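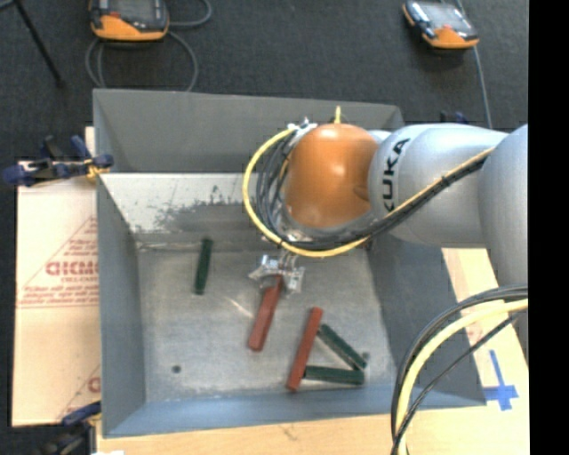 Subject: Re: [bin-picking] Arm stops near the bin wall, no collision found

Hi everyone,

Sorry for the slow answer, Bogumił. I read your message when it came in and wanted to go through our own logs before I said anything, and then the logs took me most of a week (they always do). First of all, I'm very glad the only thing you lost was a pair of fingertips.

On January 12, 2025, Bogumił Kubiak wrote:

> We had a bad one at Villalba yesterday. The arm went down for a block lying close to the side wall, closed on it, and faulted on the way up with a torque error on axis 6. I found no contact marks on the wall. I cleared the fault, jogged up by hand in slow mode, and the arm jerked sideways and hit the rim. Both fingertips bent. The planner says the path was clear the whole way. Has anybody seen this? I am inclined to blame the grasp pose, but I can't reproduce it with the same pose.
>
> Bogumił

Yes, we've seen it, and I would look at your cables before you spend another evening on the grasp pose. We chased the same ghost at Wernham all through May. The planner knows the arm, the gripper and the bin, and it knows nothing at all about the loop of cable hanging off the wrist. When the wrist turns far enough to line up with a block at an awkward slant, the loop gets pulled tight. Sometimes it slides over the joint cover and lets go, and sometimes it doesn't. Ours would catch, the torque would climb, and the controller would quite properly stop.

What you describe next is the part that worries me. If the cable is wound tight and you clear the fault and jog, you may be letting go of a spring. I did exactly the same thing the first time, with my free hand resting on the edge of the bin like a fool. I wasn't hurt, but I think about it more than I'd like to.

Two things helped us. The first was a narrower range on the last axis. The Lemus planner takes whatever limits you give it, so we cut ours back until the loop stayed slack at both ends, checking by hand with the drives in slow mode. We lost a few grasps in the corners and had to let the planner try the flipped approach more often. With long blocks you can usually grab them either way around, so it cost us very little.

The second was a dull one: we wrote down what to do after a torque fault. Hands out of the bin, look at the cables before touching the pendant, and if anything is tight, turn the wrist back the way it came before moving up. It's taped inside the cabinet door. People grumbled for a while and now they just do it.

After that we ran 1,000 picks with the same mix of blocks and had 2 faults, both from a block wedged against another one. Neither had anything to do with the cables.

Could you pull the axis 6 position from just before the stop and compare it with a run that went fine? The pose in the bin can be the same and the wrist can still have arrived there from the other direction, and that would explain why you can't reproduce it. Please also check the connector end of the cable for strain before you run again. We had one with a cracked boot that gave us odd dropouts for weeks.

I have the Drikirley log script we used for the comparison, and I'm happy to send it off list. It's ugly — you'll have to change the paths near the top by hand — but it plots wrist angle against torque and that was all we needed.

And please don't be too hard on yourself over the fingertips. Ours are on their third set.

Warmly,
Maureen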